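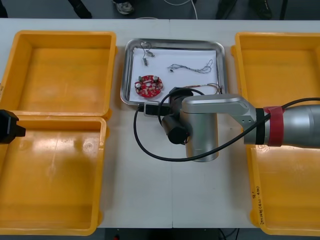 Oct 26, 2020

Small parts, sorting of. Bench two, the white one with the seam.

Started again on the Prirken leftovers. For anyone reading this who wasn't in the building in February: when the Prirken job finished we put everything small into one crate, wrote MISC on the lid and felt very organised. The crate has since been opened by everybody and sorted by no one, and the contents have knitted. I lifted out one lead this morning and most of the crate came with it.

Agreed with Ntombi last week that the rule is tray first, then bin. Nothing goes straight from crate to bin. The last time we allowed that, the bins turned into four smaller crates, and we had the same mess with better edges. So: a few bits out of the crate, on to the tray, look at them properly, decide, bin, next lot. It is slow. It is also the first method we have tried that I could explain to someone without waving my hands.

Layout, so it can be put back the same way after somebody borrows the bench for their lunch:

Yellow-orange bins, two down the left and two down the right, pushed up rim to rim. Metal tray between them, towards the far end. Sheet of white paper in the bottom of the tray. Seam in the tabletop runs up the middle and is handy for lining things up. Keep small screws away from it. I have had one out of there already with the tip of a scribe and it was not even one of ours, it was slotted.

What goes where:

Upper left, things with a wire on that we know the purpose of.
Lower left, things with a wire on that we don't.
Upper right, plain leads and looms, sound.
Lower right, leads and looms that want repairing, and will get it by Christmas or go in the scrap.

Ignore the old pen on the rims. The bins came down from the Bunting stores with their previous lives written on them, and there is something on the lower right one that looks like a number range in brackets. It means nothing to us. Marjorie tried to match it to the stock sheet for most of a tea break and got a very convincing result, which was wrong. I have been at it with meths and a rag and the plastic is now extremely clean all round the writing. Tape labels over the top, then. Tape is on the list.

The paper. I was against the paper. I said it would slide about and that we'd lose the thin stuff under it. Ntombi said that bare metal was worse, that a grey wire on a shiny grey tray is a thing you find with your sleeve, and she was right, and I have told her so, and I am now writing it down so that she can stop bringing it up. Change the sheet when it gets grubby. Don't write on it. I wrote on it on Friday's batch and then threw the sheet away with my notes on it, so the first part of that batch had to be done over.

(I know I said no days of the week in this book, after the argument over which Friday. It was the batch before this one.)

First tray of this session:

Two of the little silver-grey cylinders on thin dark wires. These are the ones that come in pairs and then don't. There is no marking I can find without the loupe, and the loupe is at Dustovby with the person who signed for it. Going by the crate they lived in they ought to be off the Prirken rig, but the crate has had all sorts through it, so that's a guess and I'm not binning on a guess. Lower left for both of them until the loupe comes home. Keep them together. A twist of tape round the pair of leads, loose, folded over at the end so it can be got off again without scissors.

A bundle of thin grey wires, small black connector on one end. Handle by the connector end and support the rest, don't dangle it. Looks tidy enough lying down, but I want a meter on every strand before it is called sound, and my record on "looks tidy enough" is in the February pages for anyone who needs cheering up. Not decided. Stays on the tray till it's been buzzed through.

A note on coiling, as I have been asked and would sooner write it once. Follow the curl that's already in the wire. If it wants to go the other way, let it. A fist-sized loop for anything long, two fingers for anything short, and one tie only, at the middle. Do not wind the last bit round and round the bundle and tuck it through. It looks very shipshape. It also puts a sharp bend next to the connector, which is the place they go, and half of what is waiting for the lower right bin is there on account of somebody's nice neat finish. The somebody was me, for several years.

Stock sheet. The sheet says 153 lines for this crate. I have no idea who arrived at that and there are no initials on it. Some of the lines are splendid. "Wire thing (other)." "Bracket, sad." There is one that just says "ask Marjorie", so I asked Marjorie, and she said she'd never seen it before and that the handwriting was mine. I've held it up to the rest of this book and I'm not going to comment.

New wording for the sheet from here on: what it is, how long, what's on each end, good or not good, initials. If you don't know what it is, write "don't know". I would like a great many more don't knows on this sheet and fewer confident brackets.

Numbering: starting the new labels at 3000, to stay clear of everything Skamow ever numbered. Their old tags are still on some of the longer leads and I don't want the two systems meeting. Take a Skamow tag off only when the new one is on. Not before, not "in a minute". A lead with no tag goes back to the tray, however well you remember it.

The shelf. Marjorie measured it, and it's 400 mm deep, and the bins were supposed to go on it sideways in a row. They'll go, but the tabs stick out from the sides and catch on one another when you pull one forward, so you get the one you wanted and then its neighbour as well. Tried them end on. Better to pull, but the label then faces the wall, unless the label goes on the short rim, where the tape doesn't like the curve. I think short rim with the tape run right over and under. To try. If it peels, we go back to sideways and everybody learns to lift before pulling.

Ntombi suggests cutting the tabs off. I'm against cutting up bins that are, strictly, still Bunting's. She says they've forgotten. I say that is how we came by the trolley.

Things that slowed me down, in no order:

Cold fingers. The heater at this end is on a timer that was set by someone who starts at ten.

Glare. With the overhead strip on, the shine in the bottom of the bins is good at hiding anything small and silver, so check with your hand as well as your eye before you call a bin clear. I'd quite like matt liners. A bit of that grey drawer matting would do, there's a roll behind the plotter that has been there as long as I have. Same goes for the rim of the tray, it throws the light straight back at you if you sit on the stool. Standing is better for the light and worse for the knees.

The crate, which sheds. Every lot I take out leaves a layer of crumbled foam and short offcuts of insulation, and it gets on the paper. Soft brush, into the dustpan. Not the vacuum. We all remember the vacuum, and the afternoon with the bag cut open on newspaper.

People stopping to say "ooh, are you sorting that out?" I am. Thank you.

Queries for Ntombi:

Do we keep single leads with a good connector and a dead strand? I'd say yes if it's a connector we can still get the mate for, no otherwise, but there is going to be a grey area and I'd like it to be your grey area.

Does anyone want the foam blocks? They fit nothing. They must have fitted something.

Is there a second tray? One person can keep one tray going comfortably, and if Marjorie is going to work from the other side we'll be into each other's piles by elevenses. Same size for choice, with a raised edge. A baking sheet would do at a pinch, though not the one from the kitchen, I've been spoken to.

Queries for Marjorie:

Loupe. When.

Can the sheet have a column for "seen but not decided"? At the moment a thing is either in or it isn't, and anything waiting on the tray doesn't exist as far as the sheet is concerned. Which is rather how we got the crate.

Next: meter on the grey bundle, each strand, write the results straight in here and not on the paper. Then pair up the cylinders with a label, even if the label is only a number and a don't know. Then the next handful out of the crate, from the left-hand corner, where it is least felted. I'm leaving the big knot at the bottom for a day when there are two of us and one is in a good mood.

Tape, matting, spare ties (the reusable sort), meths if there's any going. Also somebody has had my small side cutters, red handles, and I would like them back before I need them, which will be tomorrow.

Later, same page. Tape found. It was in the crate.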